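Plukanora Bottle Care: Frequently Asked Questions

How often should an insulated bottle be washed?
After every use if it held anything other than water. Bottles used only for water need a full wash every 4 days.

Can the bottle go in the dishwasher?
The Ikon series can, on the top rack, with the cap off. Painted bottles from other series should be washed by hand. Dishwasher detergent dulls the paint and can work into the seam at the base.

How do I remove coffee stains?
Fill the bottle with hot water, add one tablespoon of baking soda and leave it open overnight. Rinse twice. Do not use chlorine bleach on stainless steel.

How should bottles and cups be stored?
Clean, dry and uncapped. A closed bottle traps moisture and will smell within a few days. Upright or on the side makes no difference once the inside is dry.

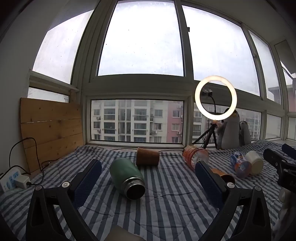
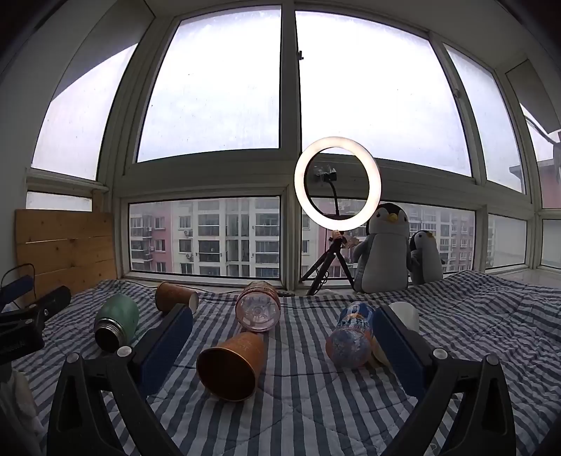

Several customers have written in about the seal. Claeys reports that the smell stayed in the gasket after two baking soda soaks and cleared only when the ring was pulled out and boiled. Boiling is acceptable for silicone rings, up to 7 minutes. Rubber rings should be replaced.

Where do I get a replacement ring?
Rings are sold under the Clodevov parts label. Check the size stamped on the underside of the cap before ordering.

Can I put the bottle in the freezer?
No. Liquid expands as it freezes and can deform the inner wall, which ends the vacuum insulation. This damage is not covered by the warranty.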